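Brolmont depot open day: long lines, short trains

The Brolmont depot opened its gates to the public for the first time since the Onora line trains arrived, and I went mainly to look at the couplers. The flyer promised "a full tour of the fleet." What we got was two units, one of them with its doors locked, and a walk through the wash plant.

Getting there was the usual trouble. The shuttle bus from Shehu station was supposed to run every ten minutes. I waited for 25 and then walked, along with most of the line. At the gate they handed out a visitor number on a sticker (mine was 284) and sent us in groups past the stabling sidings, where you could see three of the old Brandora sets parked nose to tail with their destination blinds removed.

Unit 207 was the one on show in the main shed. It looks fine. The seats are thinner than on the Brandora stock and the legroom by the doors is worse, whatever the brochure says. Our guide told us the new fleet is "fully compatible" with the old one for rescue purposes. I asked if that meant brakes and electrics or just the mechanical coupler. He said an adapter was carried. I asked where. He said it was kept at the depot, so a dead train at Shehu will be waiting for a truck to bring a lump of steel up the hill.

The fleet reliability board by the canteen had 1842 on it as the number of miles between failures. It gave no definition of a failure, and no figure for the old trains to compare it with. When I rode the line in May, two departures in one morning were canceled with "train fault" on the screens, and I'd like to know if those count.

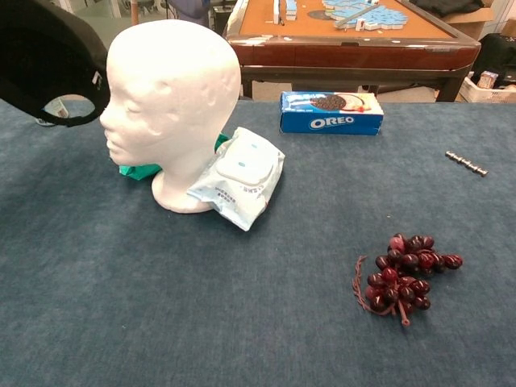

Another visitor in our group thought I was being too hard on them. The old sets were terrible in their first year too, she said, and it took two winters before the door controllers were sorted out. She also said the rides up the line are quieter now, and I'll give her that one.

The wash plant was the best part. A unit was pulled through at walking pace while we stood behind a rope, and the staff there answered questions without looking at a script. They recycle the rinse water but not the first soap pass. One of the brushes was out of use and had been for weeks, which they told us quite cheerfully.

The wheel lathe was "not available for viewing." Same for the control room and the second shed, where 731 is said to be standing without its motors. I tried to get a look through the side door and was steered toward the gift table. Postcards, mugs, and a cutaway poster of the train that still shows the old seat layout.

Entry was free, so I can't complain about value. If they run it again I'd go early, skip the shuttle and ask for the wash plant first. Bring your own lunch, as the canteen had run out of everything except chips by noon.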